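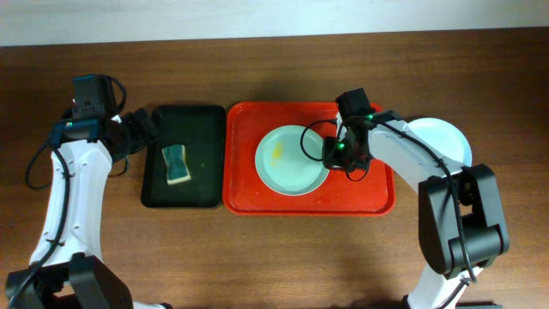

Black tray, red tray.

I bought the summer issue of Ustik at the station in June, mainly for the knitwear story, and I've now read it often enough that the spine has gone. It runs to four covers this time. I got the one with the green coat, shot on the beach at Clonitgate by Yoshinori Katayama. The other three are all studio portraits and I don't like them as much.

The coat is by Fisis. It is a long, straight cut with a wide collar and no belt, and the lining is a dull orange that only shows in two of the pictures. Meriem Soliman did the styling. She puts it over a thin grey jumper and flat shoes, and that is more or less how I would wear it if I could afford it. The price is listed at the back as £1,311. I looked twice.

Inside, the knitwear story goes on for up to 20 pages, depending on whether you count the adverts in the middle of it. Most of the jumpers are from Kanagaratnam. There is a cream one with a high neck and very long sleeves that I keep going back to. The cardigans are less good. They are too short in the body and the buttons look heavy.

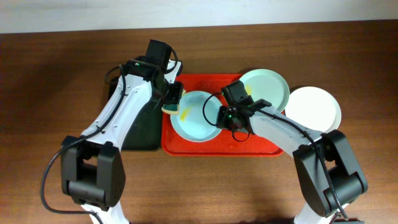
Plates and the red tray on the table.

I was a bit let down by the beauty pages, which are mostly about lip colour and could have come from any issue in the last four years. The interview with Soliman is better. She talks about starting out as an assistant and steaming clothes in a van, and she says she still packs her own cases.

I've asked the shop in town to keep me the next issue. If they still have the cover with the red hat I might get that as well.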